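Sorting the Cutlery: our storage project
Written up by Hanan Sleiman, project partner Kurniawati Wuisan

So our project started with the shared kitchen drawer on the second floor of Selta House, which is a nightmare. If you want a fork at breakfast you have to dig through everybody's spoons, chopsticks and takeaway bits to get to it, and you do it with your eyes half shut. Kurniawati said we should try having no drawer at all, just open boxes standing on the worktop with one kind of thing in each, and I liked that straight away (less to build!).

We looked at proper cutlery trays first. The Skindell one was too wide for our shelf and the Wavmont one had slots so short that long chopsticks stuck out of the end. In the end we went for plain upright boxes with a hole in the side to grab them by. Our whole budget was 50 pounds and we didn't spend anywhere near it.

The plan was one box for chopsticks, one for spoons, and the last one for knives and forks together. We argued about that last one quite a lot. I wanted a fourth box, but the shelf is only 80 cm long and we needed room for the kettle as well, so I lost. We set everything out on a white table and practised the sorting there before going anywhere near the real kitchen.

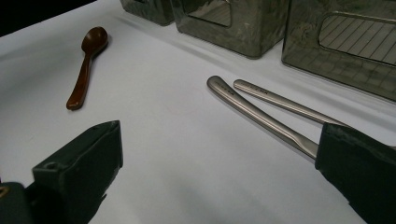
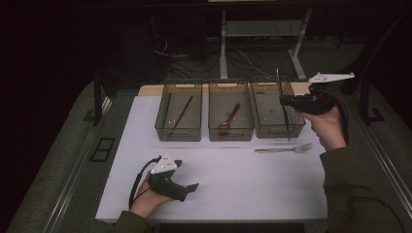
Sorting practice with the three boxes. First picture: a spoon on the table and chopsticks held out over it. Second picture: chopsticks in the left box, a spoon in the middle one and the fork on the table.

A few things we noticed. Chopsticks never stand up neatly, they flop across the box whichever way you drop them, and I've stopped minding. Spoons are easy. Knives go in blade down, that was Kurniawati's rule from the start and we wrote it on the label. See-through sides are brilliant for a shared kitchen and I'd pick them again over anything solid.

We put the boxes in the kitchen on 7th March and left a sheet of paper next to them for comments. Most people liked them. One person wrote "where do teaspoons go" and underlined it, and we still haven't agreed on an answer.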